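Wirnwood Assembly Set: Cheese Placement Failures

Data card, maintained by the Caltholm manipulation laboratory

Status: released with a known fault. Users should read the section on slice separation before training on any episode in this set.

Summary

The set contains 178 teleoperated episodes of a single-arm robot assembling a replica hamburger on a paper-lined tray. Ingredients are supplied from clear plastic containers. Each episode includes synchronized video from a fixed workspace camera and a wrist camera, together with joint positions, gripper opening and operator commands. The set was withdrawn from the general Tamihana collection in April and reissued separately after a review of the cheese step.
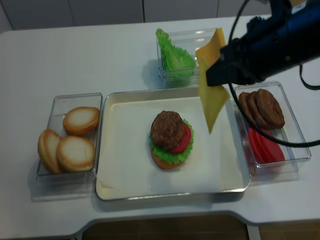
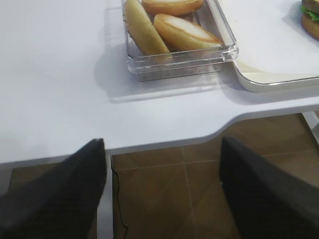
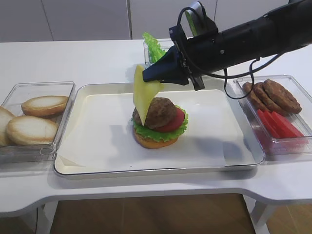
Slice separation fault

The fault occurs when the gripper closes on more than one cheese slice and the controller records a normal grasp. The replica slices are thin, and the difference in finger opening between one slice and two falls within the noise of the gripper encoder. The success flag is therefore not reliable for this step. Reviewers relied on the fixed camera instead, and even there the evidence may be unclear: in the first picture, the upper edge of the cheese appears to show a couple of layers fanning out at the fingers, with the tomato and patty already on the stack. Where a count could not be settled from video, the episode is labeled "undetermined."

Cause

The slices cling to one another after repeated handling. The original protocol called for them to be separated every 80 episodes, and the log shows that this interval was missed. Responsibility for the protocol now rests with Tipene Whitcombe.

Related safety matter

In 3 episodes an operator reached toward the tray to remove an extra slice while the arm was still enabled. No contact occurred. The episodes have been removed from the release, and the arm must now be disabled at the pendant before any hand enters the work area.

Labels

single: one slice confirmed
multiple: two or more slices confirmed
undetermined: count could not be confirmed
dropped: cheese released before reaching the stack

Recommended use

The set is suitable for failure detection and for testing grasp classifiers. It should not be used as demonstration data for imitation learning unless filtered to the "single" label. The wrist view should not be used alone to verify the cheese step.

Known gaps

Gripper force was not recorded. Encoder values were sampled at 1000 Hz and stored without smoothing. Corrections may be submitted through the Skovholm issue tracker, with the episode number and the label in dispute.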